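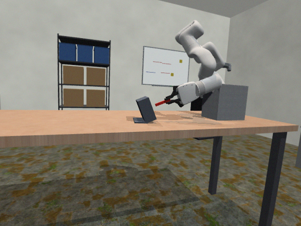 Do Transfer Rumors Come True? A Season of Counting
Term project report, Sports Data elective
Jankauskaitė, group Memer

1. Background
Every summer I lose a few weeks of my life to transfer gossip. A winger is "set to" join a club, a club is "monitoring" a goalkeeper, and then the window closes and the winger is still exactly where he was, looking glum in a tracksuit. I wanted to know how often the gossip is right, and I needed a topic by Thursday.

2. Data
I collected 300 rumors from two soccer sites, Grollon and Stevusis, over one summer window. A rumor had to name one player and one buying club. "Several top sides are interested" did not qualify, which cost me most of Grollon's August output. After removing repeats I had 263 left. The repeats were mostly the same story with a new verb.

3. Method
I marked a rumor as correct if the player had joined the named club when the window closed. Loans counted. Joining a different club did not, even when the site later claimed it had called the move all along. I also sorted the wording into strong ("agreed," "medical booked") and weak ("eyeing," "weighing up," "could be tempted"). My first sorting had a third group called "nonsense," and I was asked to remove it.

4. Results
Of the 263 rumors, 70 were correct, a bit better than one in four. Strong wording did better than weak wording, as you would hope. Stories from the last days of the window also did better, probably helped by the players being photographed in airports by then. Goalkeepers were the most reliable position, and strikers were hopeless.

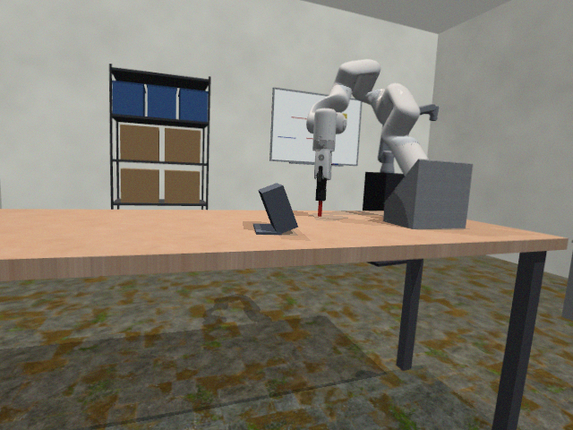 Robot arm on its pedestal, computer rendering.

5. Problems
Two sites is a small sample, and they copy each other. I read the dates off the pages by hand, and Stevusis changes its dates when it edits a story, so some rumors may be older than they look. The line between "strong" and "weak" was mine alone. I went back and forth on "closing in" for an entire evening and put it under strong.

6. Next steps
I would like to repeat this with the winter window, which is shorter and more desperate. The spreadsheet is in the group folder under Memer, second tab. Please don't sort the first one.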